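Second-Hand Computers and the Families Who Use Them
A Report on the Purnport Reuse Project
by Manon Campbell

Why I Chose This Subject

When my grandmother's computer stopped turning on last winter, the shop told her to buy a new one, and she very nearly did. My uncle took it home instead, and she was back to writing her long emails within the week. I kept thinking about how many other people in Purnport must have been told the same thing, and how many of them couldn't simply go out and buy another. So when our teacher asked us to pick a local question and spend a term on it, I already had mine: what happens to old computers in our town, and who ends up with them?

How I Gathered Information

I wrote a short survey and took it to the library, the Bellent Street market and two apartment buildings near the school. I had hoped for 500 answers, which was probably a little dreamy of me, and I came home with 272. The librarians were wonderful and let me leave a stack of forms by the returns desk until July. I also sat down for long talks with five families, usually at their kitchen tables and usually with far too much cake.

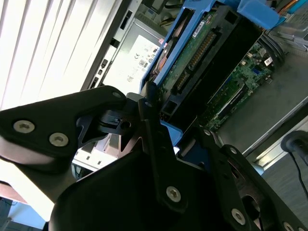 The first thing I learned is that people hold on to things. Closets, attics, the space under the stairs: almost every family I talked to had an old computer put away somewhere, and the reason was nearly always photographs. They were afraid of throwing away pictures of their children, or of a stranger finding them. Mrs. Grewal had kept hers through three moves for exactly this reason, and she was quite cheerful about it.

What Families Told Me

Price came up in every talk. A refurbished desktop in town costs a good deal less than a new one, but it still has to come out of the same envelope as shoes and bus fare. One father told me his two daughters shared a single computer for homework, with a timetable taped to the wall. The older girl got it until 8 p.m. and the younger one had mornings, so she did her spelling before breakfast!

Trust came up nearly as often. People wanted to know who would answer the phone if something went wrong, and several said they would happily pay a bit more for that.

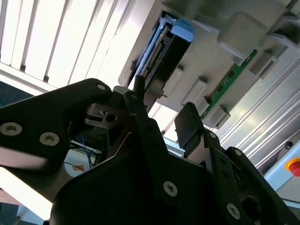 The Wosik family had bought second-hand twice, once from a neighbor and once from a market stall, and they were much happier with the neighbor. It had less to do with the computer than with being able to knock on the door.

What I Would Suggest

I think the library could hold a drop-off morning every spring, with a table where people get help saving their photographs first. A fee of 20 dollars for a checked computer seemed fair to most of the people I asked. I would also like to see a printed help sheet in more than one language.

If I did this again I would start earlier and talk to more older people, who were the most generous with their time. My thanks to everyone who filled out a form, and to my grandmother, who filled out two.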